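Stitches and Tissue: a small gallery from my suturing practice

Hi and welcome back! I promised a few of you more close-ups from the practice bench, so I've gone through the folder from November and picked out my favorites. There were 1,303 pictures in there (yes, I do need to learn to delete things) and most of them look pretty much alike unless you're the person who tied the knots. So you're getting two, big ones, with some rambling in between.

If you're new, this page is about one thing only: closing a cut with simple interrupted sutures. I've been at it for 17 months, mostly in the evenings, and I still get a little thrill when a row comes out straight. Interrupted means every stitch is its own thing. You go in, come out the other side, tie, trim, move along. If one knot is bad, you take it out and do it over, and its neighbors stay put. A running stitch is faster, sure, but I've made my peace with slow.

Fair warning if you're squeamish, there's red tissue and some blood ahead. Click away now, no hard feelings!

First up, a row of three with the right-hand end of the cut still open. I love the spacing on these. The middle one has its tails splayed out in a rough X, and there's a trimmed bit of thread lying off to the left of the cut.
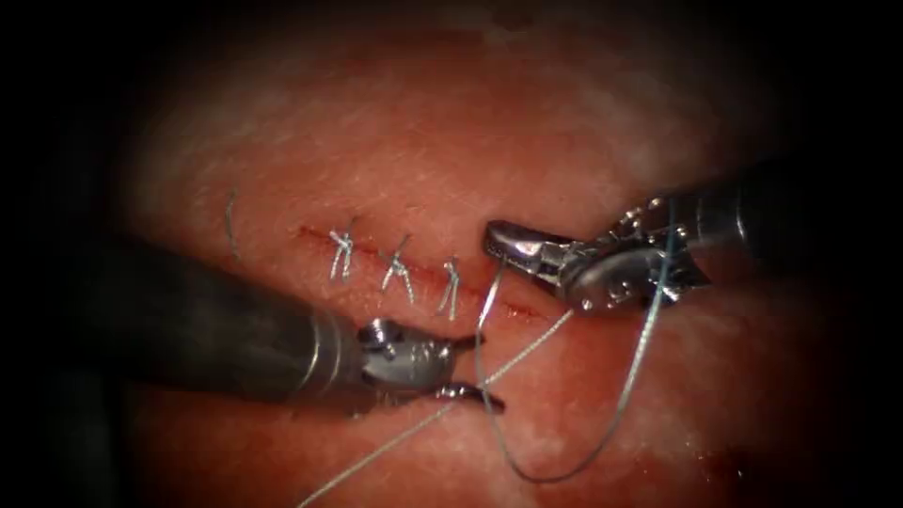

Coutinho wrote in to say that the tails should be left longer than you think, at least while you're learning, as a knot trimmed too close has nothing to spare if it slips. Also that even spacing is worth more than pretty knots, and that a person ought to judge the gaps before the needle goes in and quit fussing with them afterward.

Fair point, and thank you! I went through a phase of cutting everything super short because it looked tidy, and I paid for it with a couple of knots that came undone as soon as I tugged on the edges. These days I leave a bit more. As for the spacing, my trick (if you can call it that) is to look at how far the needle goes in from the edge of the cut and use that to guess where the next stitch belongs. I used to start at one end and just keep going, and I'd always wind up with a crowd of stitches at the start and a sad gap at the finish.

The other thing I get asked a lot is how tight. Snug! You want the two edges to meet and that's it. If the tissue puckers up under the thread, you've gone too far, and it's better to redo that one right away than to tell yourself it'll relax. I ruined a whole evening's work that way on my old Stovomeck practice pad, which I finally threw out last spring after it got so chewed up that the needle would fall into old holes.

Thread is a matter of taste, I guess. I've grown really fond of the gray. It shows up nicely against red, so you can check your knots without squinting, and the tails catch the light in a way that makes them easy to find when it's time to trim. Dark thread vanishes on me the second there's any blood along the seam. Raker, who has a far nicer gallery than mine over on the Trorkerov boards, swears by blue, and we've agreed to disagree.

Now for the one I keep going back to. Four knots down the seam, the needle held in the jaws with its point just above the tissue, and the thread curving away behind it. The tails go every which way, and I've decided I like that. The lowest knot has its ends pointing straight out to the sides, while the second one down makes a neat little X.

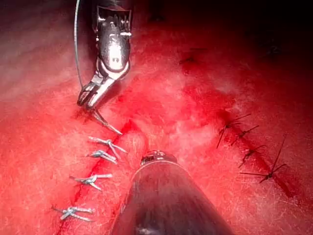
Four tied, needle in the jaws, near the top of the seam.

I'll put up another batch once I've sorted through the rest of the folder. I'd like to do a page on curved cuts next, where keeping the stitches square to the edge gets a lot harder, and maybe one on mattress stitches if I can get two in a row I'm not embarrassed by. Comments are open as always, and if you've got a spacing trick that works better than mine, please share it!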